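Flaltside workshop notebook, August 2021
Silicone batch 4, colour and lip gloss

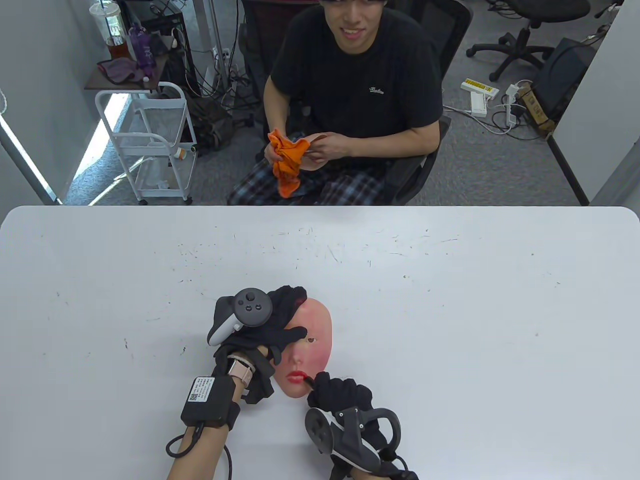

Batch 4 was mixed on the Pelix scale, base and catalyst one to one by weight, with the flesh pigment cut to half of what we used in March. It came out of the mould clean apart from a thin flash line at the chin, trimmed with curved scissors. The base tone is still pinker than Siyabonga wanted, and it looks pinker again on the white tabletop, so judge it against the grey card before changing the recipe. The glossy red on the lips is the finish we should keep — batch 3 dried dull and picked up dust. Fine work round the mouth goes better with a small stick-like tool than with the wide brush.

Gloss coat: Vasiliauskas clear, thinned 2 to 1. Left 21 hours under the cover. One test strip peeled at the corner, where I had not wiped off the release agent. The other strip held when bent double.

Wall thickness is uneven at the left temple on the spare casting. I think the mould jacket is not seating properly — the Clodik clamps are worn and need new pads. Ezekiel Achterberg has the old drawings of the jacket, ask him for them.

To do
Remix the base with a touch of yellow, small cup only.
Repeat the peel test, both strips wiped twice.
Order catalyst, 2 tins.
S. Venter to check the eye openings against the head form.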